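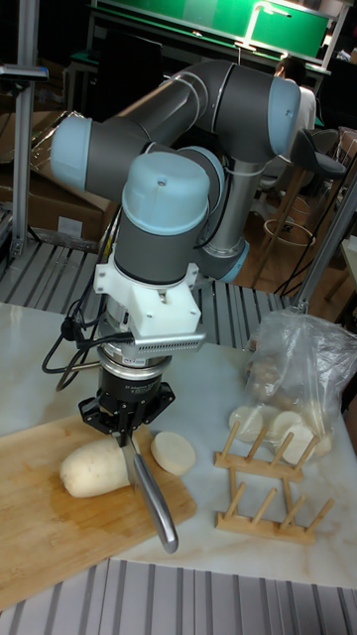
**Figure 3.** Slicing cell at the Plellham site, with the knife held in the gripper over the cutting board.

### 4.2 Equipment budget and replacement planning

The arm accounted for most of the capital request, and it was the easiest item to price. Isaksson quoted for the arm and controller together, with delivery to Plellham included. The smaller parts were harder to plan for. The wrist bracket in Figure 3 was 3D printed, and we entered it in the budget as a consumable alongside knives, cutting boards and gripper fingers. Dahlgren set the consumables line at $3,000 for the first stage of the work. Produce was charged separately to the kitchen account at Womero.

We chose ordinary kitchen tools over purpose-built cutting heads. A household knife can be replaced from a local shop the same day, while the Cokosus blade cartridge we considered had a lead time of 30 days and needed its own adapter. The trade-off is grip. A curved metal handle is not shaped for angular fingers, and time has to be set aside for checking how the knife sits each time it is changed.

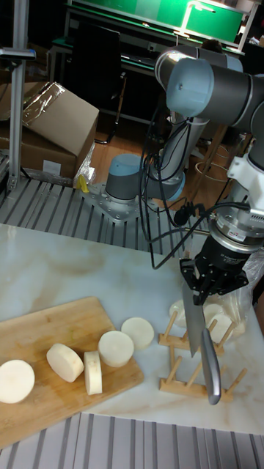
*3 min read*

Bench space was left out of our first estimate and should have been in it. Cut pieces take up more room than the whole vegetable, and radish slices can end up on the bare tabletop or against the dish rack as well as on the board. Lunde's revised layout allows for a wider board and a separate tray for finished pieces – neither is costly, but both affect the size of table to be ordered. We recommend settling the table dimensions before the mounting plate is purchased.

Staff time was budgeted at 5 hours a week for setup and cleaning, with the Tuesday session kept free for maintenance. Washing the board and knife falls within those hours. Cable wear does not, and we have listed it under the arm's service agreement – the quote should be checked on this point, as the wording differs between suppliers. The revised request goes forward in September.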